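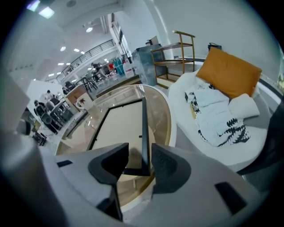 DATA CARD / HOME FURNISHINGS

Cokeo Coffee Table Listings

What it is: 168 secondhand listings for coffee tables, typed up by hand from the Lundgren and Prallier resale boards in November. One row per listing. Columns are price, shape, top, rim, stated age and seller's notes.

Please don't use it to price anything. Asking prices are wishes. The highest is $280, for a round glass top, and I have no idea if anyone paid it.

"Stated age" is whatever the seller typed. I would not trust it. "Vintage" got its own value after it showed up on a table still listed as new in box.

Known problems: 2 rows have no price. Another 2 look like the same table posted on both boards, left in until I can tell.

The Enix import script chokes on fractions in the size notes. Convert them first.

Updates: none planned. Corrections welcome if they come with a link to the listing.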